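The planner that wouldn't say sorry

I have a confession to make before we get going. I went to Clerby expecting to write about hands. Everybody writes about hands, don't they? Fingers are lovely, fingers photograph well, and I had half a page of thoughts about grip ready before I'd even got off the train. Then I sat down next to Filipa Correia and her two screens, and for the rest of the day I hardly thought about fingers at all.

What she works on is the bit of software that decides what an arm does next. At Clerby they call it Pruvitz (there's a story about a misheard surname, and I was told it three ways), and it sits between the part that looks at the world and the part that turns the motors. The looking part says, more or less, there's a thing over there and I'm fairly sure it's this shape. The motor part says, give me joint angles and be quick about it. Pruvitz has to make a plan out of the first that the second can live with, and it has to do it again every time the first one changes its mind. Which it does a lot!

I'd always imagined planning as a sort of satnav. You give it a start and a finish, it draws a line, off you go. Filipa was very patient with me about this. A satnav, she pointed out, doesn't have an elbow. If you tell an arm to put its fingertips on a patch of carpet there are usually loads of ways to get there, and most of them put the elbow somewhere daft. Some of them bring the upper part of the limb down so close over the forearm that the wrist can't see past it. The plan is perfectly legal, nothing touches anything, and the camera is left staring at a big grey tube.

So the newer version of Pruvitz scores its plans on what the camera will be able to see along the way. Every candidate path gets a rough sketch of the view from the wrist, made from the model of the robot's own body, and paths that blot out the target lose points. It sounds so obvious when you write it down. It took from November until well after Christmas to get it running fast enough, and the first attempt was so keen on a good view that the arm kept hanging back to admire things and never reached for any of them. I'd have kept that one, personally. I know how it feels.

The numbers matter here, so bear with me. The old planner looked at 800 candidate paths for each move and picked the shortest that didn't hit anything. The new one looks at 700, because each costs more to check, and it replans 12 times a second. Filipa would like it to be more. Everyone I met at Clerby would like everything to be more, except the length of the Monday meeting.

Most of the testing happens down at floor level. Reaching low is awkward for an arm, it folds in on itself, and a planner that copes there will generally cope at a table. The target is a square of yellow-orange tape on the carpet, and the job is simply to bring the hand to the floor inside it while keeping the square in view.

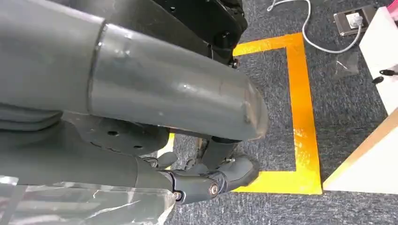
Scoring the view is a patch over poor perception, according to Baptista, who reckoned that a decent tracker ought to remember where the square was and carry on without seeing it, and that all those spare sums would be better spent on getting the memory right.

I put this to Filipa over a sandwich, expecting fireworks, and got a shrug. She agrees with quite a lot of it. Pruvitz does keep a memory of where things were, and it leans on that memory whenever the limb gets in the way. Her worry is what happens to it over a long reach. The estimate goes a bit soft with every step the arm takes blind, because small errors in the joints add up, and by the end the software can be very confident about a place that's slightly wrong. A peek halfway down sorts it out. She'd sooner buy the peek.

What I liked best, though, was the tooling, and I realise that's a strange thing to get excited about in a magazine. There's a program called Alel that lets you scrub back through a run like a video, with the camera picture on one side and the planner's thoughts on the other. Stop it anywhere and you can ask why it chose this path and turned down the one next to it. The answers come back as little coloured bars. Green for distance, blue for view, red for how near the limb comes to itself. I spent a happy hour dragging the slider back and forth, and I got good enough to guess the winner before the bars came up, or at any rate I got it right more often than I got it wrong.

Before Alel they read logs. Filipa showed me one and it was just columns, page after page of them, and she used to print them out and go at them with a highlighter on the bus. You can see why bugs hung about. One of them, a sign error in the model of the forearm, had been quietly making the planner think the limb was fatter on one side than the other, and it survived 7 releases. With the bars it showed up in an afternoon, as a red stripe that had no business being there.

The other thing Alel does is let you overrule the planner, on a recording, and see what it would have cost. I picked a path that looked far more graceful to me, a big generous swoop. The blue bar all but vanished. My swoop would have hidden the whole square for most of the trip down, and the plan the software had gone for, a fussy sideways sort of shuffle, kept a corner of it in sight nearly the entire way. Fair enough!

Next on the list is tape that isn't where the software was told it would be, and after that two arms sharing one bit of floor, each getting in the way of the other's view. Filipa has a sketch of how the scoring might work for that, on the back of one of the old printed logs. The arrows go in both directions and there's a large question mark in the middle, gone over several times in biro.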